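Chapter 5
Small Stock and Open Shelving

In this chapter you will learn:
how to decide which level of a cart an article should stand on
how to use trays and boxes for articles that do not stand by themselves
how to write a shelf list that another person can follow

Key words: tier, upright, caster, tray, shelf list, mixed stock

In Chapter 4 we studied closed cupboards, where every article has a door in front of it and mostly also a label. In small shops, school stores and playrooms, a great part of the goods is kept on open wire carts. Such goods are called mixed stock: toys, bottles, boxes and packages of different sizes, all sharing the same shelves.
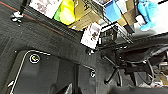
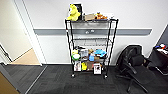
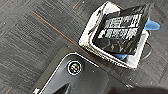
5.1 Why mixed stock is difficult

A shelf of equal boxes almost arranges itself. You put the first box in the corner, the second beside it, and you continue until the row is full. With mixed stock this method fails. A soft toy takes the shape of the space we give to it, and tomorrow it has taken a different shape. A bottle needs a flat place for its foot, and on a wire shelf the foot may stand half on a wire and half over a gap. A thin package slides down behind the others and is forgotten until the yearly count.

Trilok Rana managed the store room of Kokico, a small seller of toys and household goods, when it had 80 different articles and only 2 carts. In his notes from October he writes: "We lost more minutes in looking than in carrying." His workers knew that an article was in the room, but they did not know on which tier. The notes are used again in Section 5.4.

5.2 Choosing the tier

Begin with weight. Heavy boxes go to the bottom tier, near the casters, so that the cart stays steady when it is pushed. Light articles, such as plush toys, may go to the top. Glass should never go to the top, even if it is light.

Next, consider how often the article is taken. The tier between the waist and the shoulder is the most comfortable for most adults, and many store keepers give it to the goods that move every day. Some prefer to leave one tier free for articles that are waiting to be sorted. Both ways are correct, but the choice must be written down.

Finally, look at the height of the article. Measure the tallest one for each tier before you fix the shelf to the uprights. To move a wire shelf afterwards, you must first take everything down from it.

5.3 Trays and boxes

Flat packages and pouches are best kept in a shallow tray. The tray has two uses: it holds the packages together, and it can be carried to the table in one movement. Wipe the rim of the tray when you empty it. Do not fill it higher than its walls.

An open cardboard box does the same work for small soft articles. Fold the flaps outward or cut them away, so that the hand can enter easily.

Before you read further

Choose one shelf at your home or your school. Write its contents from left to right, one article on each line, and give the list to a partner. Can your partner find the third article without asking you? Keep the list, as you will correct it at the end of Section 5.4.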